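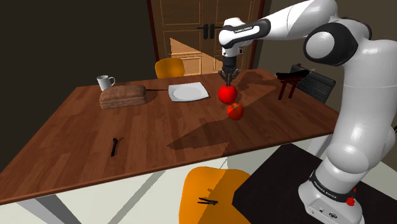
About Mallenley Seed and Garden

We have been selling vegetable seed out of the same brick building since 1943, when a good many families in town were digging up their front lawns and needed something to plant in them. Back then the seed came in big cloth sacks and was weighed out on the counter into paper envelopes, and if you wanted beans you said how long your row was and somebody worked it out for you. We still have the scale. It sits by the door, and children are welcome to weigh their mittens on it.

These days we carry 151 varieties, most of them vegetables, with a shelf of herbs and a few old-fashioned flowers that we could never bring ourselves to drop (the sweet peas alone would cause a riot). Our trial garden is out on the Damgaard road, on a long slope that catches the wind and gets its first frost earlier than anybody would like. We figure that if a squash can ripen out there, it will ripen for you.

Every variety in the catalog has spent at least two summers on that slope before we sell it. We write down when it came up, when we picked the first one, and how it tasted at supper, and those notes go more or less straight onto the packet. If a cucumber turns bitter in a dry July, we say so.

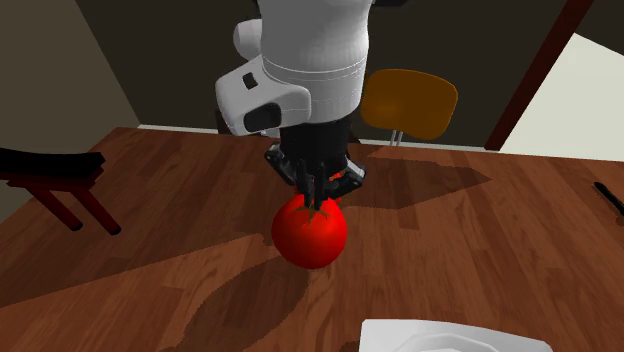

Do you sell seedlings as well as seed?

Every May we do, from the greenhouse behind the shop, starting at nine in the morning and going until the benches are bare. Tomatoes, peppers, eggplant and basil are the main ones, and we don't ship them or hold them over the phone.

The greenhouse is a story of its own. For years we started everything on windowsills and on top of the office radiator, and then 20 years back we bought the old Alteo nursery next door, broken panes and all, and spent a whole winter putting it right. It now holds 3000 seedlings in a good spring – more if we put trays on the floor, which we always swear we won't do and always do. Come on a Tuesday if you like a quiet shop and a long talk about compost.

Tomatoes are what most people come to us for, and we'll admit they are what we like growing best. Our own Ollumex is a big red slicer that we picked out of a row of mixed seedlings and have been saving ever since, choosing the earliest and best-tasting plants each summer. 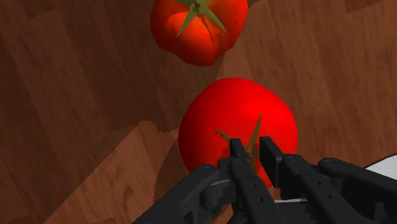
It isn't the prettiest thing we sell, and it will split if you let it go thirsty and then drown it, but on toast with a little salt we haven't found anything we'd trade it for. Give it a tall stake and plenty of room, and pick it as soon as the shoulders color up.

We answer letters and emails ourselves, usually in the evening once the watering is done, so please be patient with us in spring. Send us your questions, your gripes, and your photos of enormous zucchini – those go up on the wall behind the register, and there is still a bit of space left near the window.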